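3. Data Collection

3.1 Procedure

Demonstrations were recorded with two hand-held grippers, one per hand, each with yellow fingers and a camera at the wrist. No robot arm was used at this stage. Both authors (Hacer Sarıgül and Esi Bawa) acted as operators. The task set covers folding and straightening garments on a bed. Beds were chosen over tables because the earlier Filtari set contains only tabletop folding, and a policy trained on it failed on soft surfaces.

An episode starts when both grippers are open and ends when the operator releases the garment. Operators were told to keep the fingers in view of their own camera and to avoid regrasping more than twice.
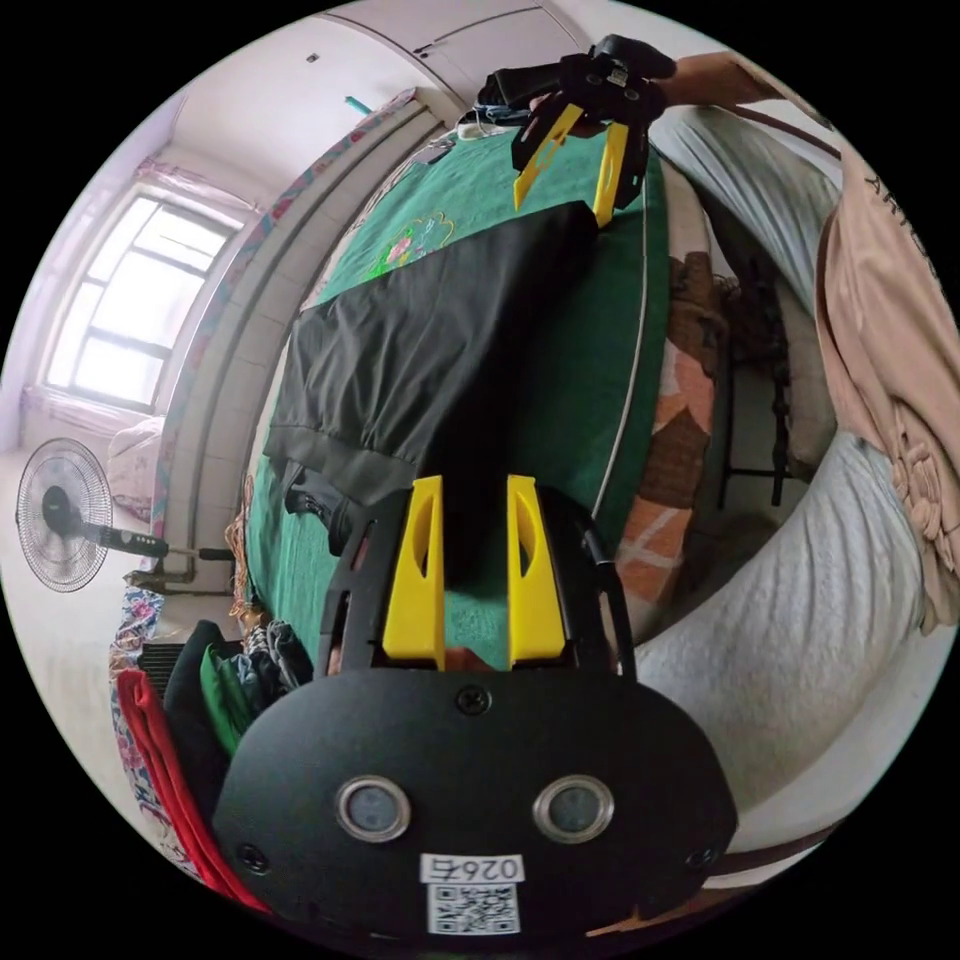
Figure 4. Trousers folded lengthwise on a bedspread, seen from one gripper. The second gripper holds the far end.

Long garments such as trousers need the two grippers far apart, so each camera sees the other gripper only at a distance. Time alignment between the two streams was therefore checked on every episode. Offsets larger than one video interval were corrected in the Wovside export script.

3.2 Resulting set

The target was 4,000 episodes across 23 homes. After removal of episodes with lost tracking or missing audio sync, 3,901 remained. Of these, 1,159 involve trousers; the rest are shirts, towels and pillowcases.

Tracking loss was most common over plain bedding with few visual features. Patterned covers gave fewer failures, but we did not control for lighting, and the September recordings were made mostly in the evening. The split used for training is given in Section 4.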